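Porkadholm Football Club
Minutes of the general meeting, 18th October

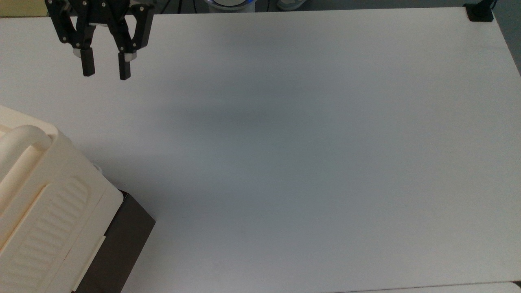

Will the under-12 side play its home games at Punent Field this winter?
The under-12s stay at Hutsuliak Park until the end of February, and the move to Punent Field will be looked at again after that.

The meeting opened with the chair presiding and the secretary taking notes. 20 members were present, which is enough for a vote under the club rules. Apologies were received from the women's team manager and the equipment officer.

1. Minutes of the last meeting
Approved with one correction. Under the heading on referee fees, "per season" should read "per game."

2. Matters arising
The goal nets for the small field have been replaced. The old nets are still in the storage shed and members may take them if they want them.
The letter to the league about kickoff times has been sent. The league replied that early kickoffs will stay as they are for shared fields, but that clubs may swap times between themselves if both agree in writing.

3. First team report
The head coach reported on the season to date. The team has been better away from home than at home and has given up too many goals from corners. Two training sessions have been set aside for defending set pieces. The coach wants to keep playing with a back three while the left back is out injured, and asked members not to read too much into the loss to Ustosano. The team had a player sent off in the first half of that match and was level until the 72nd minute.
A member asked if the club would appeal the red card. The coach said he had gone over it with the match officials' report and did not think an appeal would succeed. The player will serve the suspension.
Another member asked about playing time for the younger players. The coach said that two of them have been training with the first team and will be on the bench for the next cup match. He made no promise about minutes.

4. Youth teams
The under-12 move was discussed at some length. The field at Punent is larger and has better parking, but the changing rooms there are closed for repairs and there are no lights on the near side. Parents had been told different things by different coaches, and the youth coordinator will send one message to all families this week.
The under-16s are short of a goalkeeper. One of the outfield players has offered to fill in. The coordinator will also ask the schools.
Motion: that the under-12s remain at Hutsuliak Park until the end of February. Moved and seconded. Carried, with 2 against.

5. Fields and equipment
Hutsuliak Park drained badly after the last heavy rain, mostly at the end nearest the road. The grounds contractor has quoted $1,000 for spiking and sanding both goal areas. Members asked if the work could wait for the winter break. The contractor's advice is to do it before the ground gets any heavier, and the price does not change either way.
Motion: that the quote be accepted. Moved and seconded. Carried with none against.
The first team needs new practice bibs. The orange set is down to nine and the blue set has faded so much that it gets mistaken for the gray one. The secretary will get prices.
Coaches are reminded that portable goals must be chained after every session – this includes sessions that end late.

6. Travel
The away match at Ustosano in February is the longest trip of the season. The choice is between a hired bus and shared cars. Most of those present preferred the bus, provided the cost per player can be kept down by selling the spare seats to supporters. The secretary will ask two bus companies for prices and report back. No vote was taken.

7. Other business
A member raised the language used from the sideline at the last under-16 match. The chair will write to the parents concerned. Coaches may ask anyone to leave the touchline and do not need to check with the club first.
The question of filming home matches was held over to the next meeting – the league's rules on filming youth players have to be read first.
The spare key to the Hutsuliak Park gate is missing. Whoever has it should return it to the secretary.

The date of the next meeting will be posted on the club page once the cup draw has been made. The meeting was then closed.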